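Tredcombe Guest House Training Program
Progress Report to the Flerora Fund
February 2018

Prepared by Chrysoula Ververidis, program manager

This report covers the period from August to the end of last month. It follows the headings in the grant agreement. Spending is reported separately on the Fund's own form.

The grant pays for housekeeping and front desk training for adults who have been out of work for a year or more. Classroom sessions are held at the Politis building, and practical work is done in the guest rooms at Tredcombe.
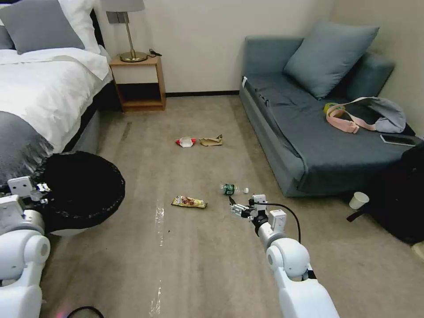
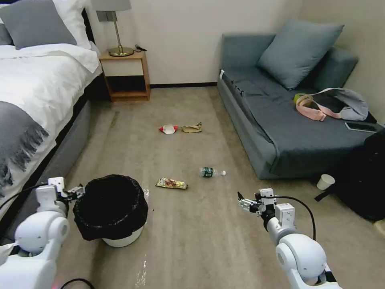 1. Enrollment and attendance

We enrolled 19 trainees against a target of 16. Two left in the first month, one for a warehouse job and one for family reasons. A third moved out of the county in the fall and is finishing the written units by mail. Attendance among the others has been good except during the week of the ice storm, when the bus did not run and we canceled all sessions. Those hours were made up over the next two weeks.

We had planned on a single intake. Given the number of people who called after the first group was full, we now keep a waiting list. There are 8 names on it.

2. Training delivered

Trainees have received 192 hours of instruction as a group. The housekeeping units are complete. The front desk units are two thirds done. What remains is handling complaints, closing out the cash drawer and the second half of the reservations unit.

The reservations unit ran late. We teach it on Dado, the booking software used at Tredcombe, and our training logins were not set up until the third week. The instructor used paper booking sheets in the meantime. Several trainees said the paper sheets helped them follow what the software was doing, so we will keep one paper session in the next course.

3. Job placements

So far seven trainees have paid work, four in housekeeping, two at front desks and one in a hospital laundry. Five of these jobs are full time. The agreement calls for ten placements by the end of the grant year. We expect to reach that number, but hiring is slow in the winter and most of the remaining placements will probably come in the spring.

4. Problems

Child care is still the main one. Three trainees have missed sessions over it. We moved the start time back by half an hour, which helped two of them. The third is now coming on a reduced schedule.

We also lost our front desk instructor for most of a month to surgery. She is back -- part time for now -- and the housekeeping instructor is covering the first hour of each session.

5. Next period

We will finish the front desk units, hold mock interviews and start taking applications for the second group. We would like to move $1,400 from the printing line to bus passes. A written request is attached, and we would appreciate an answer before the second group begins.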